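# 我们单位上了自动化以后,大家的活儿到底变了什么?(长帖,慢慢聊)

**楼主 青皮核桃** 2018-12-07

先说下背景。我在一家做家居配送和上门整理的公司,公司叫 Stosteo,以前我是排班兼质检,现在名头改成了“远程支持”。二月份开始上的新系统,叫 Urkar,一半是调度软件,一半是给机械臂编动作、在仿真里跑任务。刚上的时候我们组很抵触,我也不例外,培训那几天吃饭都没胃口。

大半年下来,感受挺复杂的,所以想开个帖子听听别的单位什么情况。

我自己的变化是这样:以前早上到岗先打电话,问师傅们到哪儿了、缺不缺料,一上午嗓子就哑了。现在到岗先看夜里跑完的任务,昨晚跑了 222 条,系统标红的要人工看,看完写原因,写完退给编动作的同事。电话是少了,可眼睛累得不行,下班坐地铁都不想看手机。

工资没降,也没涨。加班少了点,但是加班费也跟着少了(这个我老公意见比我大)。

你们那边呢?

---

**2楼 老秤砣**

我在仓库,Bilgin 的,做分拣。我们那套上得更早。说实话楼主你还算好的,你是从电话岗转到看屏幕,起码还坐着。我们组里原来搬货的几个老哥,转岗培训考了两次没过,最后去了夜班看线。夜班补贴是有,可人家五十多岁了,白天睡不着啊!

公司开会老讲“释放人力去做更有价值的事”,我每次听到都想问,更有价值的事在哪儿,给我也来一份。

---

**3楼 半糖去冰**

楼上别这么丧嘛哈哈。我是 Grolent 的,做客服后台,自动派单以后我是真舒服了。以前一天手工分 1,050 张单子,分错一张要写检讨,现在机器分,我只管申诉的。腱鞘炎都好了!

我觉得关键看原来那活儿有多折磨人。分单这种活,谁爱干谁干。

---

**4楼 老秤砣**

回3楼:你舒服了,那原来跟你一块儿分单的人呢?

---

**5楼 半糖去冰**

……走了两个,一个合同到期没续,一个自己去开奶茶店了。你要这么问,我也没法接。但我不觉得因为这个就应该让我接着得腱鞘炎吧。

---

**6楼 Benjie Agbayani**

大家好,我中文打字慢,见谅。我做设备维护,跟楼主不是一个公司,但也用 Urkar。

我想说一点不一样的。很多人担心机器抢活,我们车间的问题是活变碎了。以前我修一台机器,从拆到装一下午,修好了心里踏实。现在系统每过一会儿弹一个提示,去拧一下、去擦一下、去确认一下。一天走很多路,晚上我老婆问我今天修了什么,我说不出来。

工资单上我还是“技师”。可我感觉自己像个按确认键的人。

---

**7楼 青皮核桃(楼主)**

Benjie 你说的“活变碎了”我太懂了!我现在也是,看一条退一条,看一条退一条,脑子里什么都没留下。以前哪个师傅脾气急、哪个小区电梯老坏,我全记得,现在问我昨天看了什么,真答不上来。

@老秤砣 你们那几个老哥后来有人管吗?工会出面没?

---

**8楼 老秤砣**

出面了,谈下来一条:夜班连上不超过五天,中间必须歇。还有一条写着“优先考虑”白班空缺,优先了半年了,还在考虑。

---

**9楼 二进制咸鱼**

我来当一下反派。我就是那个“编动作的同事”(不是楼主公司的,同行)。

你们看到的是退回来的红条,我们看到的是堆成山的红条。领导定的指标是这个季度过 3,000 条,人手没加。质检退一条,写个“动作不自然”就退了,我对着这五个字能坐半个钟头,哪里不自然?夹爪开早了?胳膊抬太高?底盘转早了?

所以自动化没让我们这边轻松,只是把累的人换了一拨。以前累的是师傅和电话岗,现在累的是我们。

---

**10楼 半糖去冰**

哈哈哈哈楼主快出来挨打

---

**11楼 青皮核桃(楼主)**

我认!“动作不自然”我真写过,还写过“感觉不对”……二进制咸鱼你别气,我也有我的难处。给我们看的就是仿真里的画面,机械臂视角的那种,屋子是横着的,我刚开始看得头晕,歪着脖子看了一个礼拜,颈椎都出声了。系统只给一个下拉框加二十个字,多一个字都存不进去。
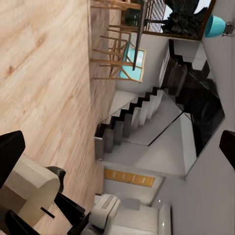 后来我们组自己想了个土办法,弄了一张共享表格,下拉框照选,细的写表格里,哪一秒、哪只夹爪、离什么东西太近,都写上。编动作的同事说返工少了,具体少多少没统计过,反正吵架是少了。主管一开始不让弄,说“数据要统一在系统里”,后来她自己也天天翻那张表。

---

**12楼 二进制咸鱼**

行,这个我服。我明天就去跟我们质检提,提之前先请她们喝杯奶茶(3楼能不能给个前同事的店铺地址)。

不过我还是那句话,这张表是你们业余搭的,公司一分钱没出。系统缺的东西拿人的耐心去补,补上了,报表上算系统的功劳。

---

**13楼 Anathi Chauke**

潜水很久,出来说一句。我以前带培训,现在也带,只是教的东西变了。上一期来了 151 个人,年龄差很大。我发现学得慢的人往往不是不会,是不敢点,怕点坏了要赔。我后来第一节课什么都不教,就让大家随便乱点,点崩了我来重启。第二节课气氛就完全两样了。

老秤砣说的考两次没过的老哥,我很想知道是考什么。如果是限时的电脑操作题,那考的是手速,跟看不看得懂线上出问题没关系。

---

**14楼 老秤砣**

就是限时的!四十分钟,还得打字。有个老哥听声音就知道哪段皮带要出毛病,打字是一个指头戳的。

你这话我截图发我们工会群了啊,不介意吧?

---

**15楼 Anathi Chauke**

不介意,尽管发。需要我们这边不限时的那套题,私信我,我把带敏感信息的几页去掉给你。

---

**16楼 青皮核桃(楼主)**

排队等 Anathi 的私信+1,我们组下个月也要考了。表格模板我今晚整理一下放网盘,想要的在楼下留个言。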